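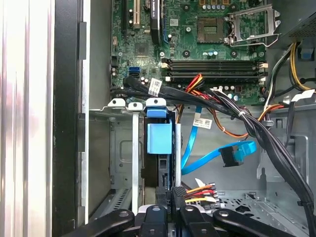 *Intérieur d'une tour de bureau, carte mère verte et panneau latéral argenté.*

# Dépôt de matériel informatique – questions fréquentes

## Quels appareils acceptez-vous ?

Tours, portables, écrans plats, claviers, souris et câbles. Les écrans cathodiques et les imprimantes laser vont à la déchetterie de Kimley.

## Où déposer ?

À l'atelier Tudach, dans l'ancienne filature de Garside (le bâtiment porte la date 1891 au-dessus du porche). Entrée par la cour, côté quai.

## Faut-il prendre rendez-vous ?

Non, jusqu'à 12 appareils. Au-delà, écrivez-nous avant de venir – la réserve est petite.

## Que deviennent mes données ?

Les disques sont effacés ou percés. Vous pouvez aussi retirer le vôtre avant le dépôt, nous prenons les tours sans disque.

## Le dépôt est-il payant ?

Il est gratuit pour les particuliers. Les entreprises paient un forfait de 80 € par enlèvement, dans Garside et Brirnley uniquement.

## Puis-je acheter une machine reconditionnée ?

Oui, dès 9 h à l'atelier. Le stock change souvent et nous ne réservons pas par téléphone.

## Délivrez-vous une attestation ?

Sur demande, au moment du dépôt. Nous ne pouvons pas l'établir après coup.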